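Recording demonstrations by remote control in the simulator

By now you should have the Verix scene loading without errors and the hand controller paired. If the arm drifts with the controller at rest, go back and redo the zero step first.

Start every session by checking the wrist view. You will spend most of your time looking through it, and it takes some getting used to. Open the fingers all the way, hold still, and make sure both fingertip pads show up.
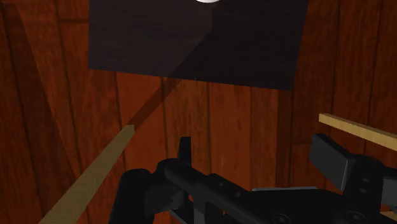 Wrist view with the fingers open over the floor planks.

Shadows can look like solid edges in this view. Amra Georgiev lost most of an afternoon in April steering around a dark band on the planks. If you aren't sure, switch to the side view before you move.

Now set up the recording:

1. Set the log rate to 500 samples per second. The 1000 setting works, but the files get large and we don't use the extra data.
2. Bring the arm to its start pose, with the gripper pointing straight down and clear of the table.
3. Switch to the side view and check that nothing is between the fingers.
4. Press record, wait 2 seconds, then begin.
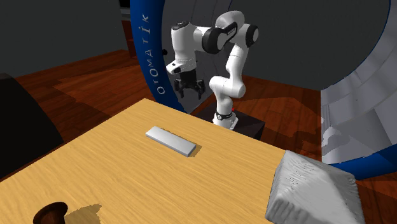
Move at one steady speed toward the block. Turn the wrist to line up with it while you are still high up, then come down. If you correct the angle close to the table, the small back-and-forth motions end up in the recording and the trained policy will copy them.

Close the fingers, pause, and lift. If you miss, stop the recording and throw it out. Don't try again in the same file. Živko Kovačević kept his retries in the first Voltow set, and sorting them out by hand meant going through 621 files.

Save each run with your initials and the object name. Reset the scene before the next one and move the start pose a little each time. Replay the first saved file before you record any more.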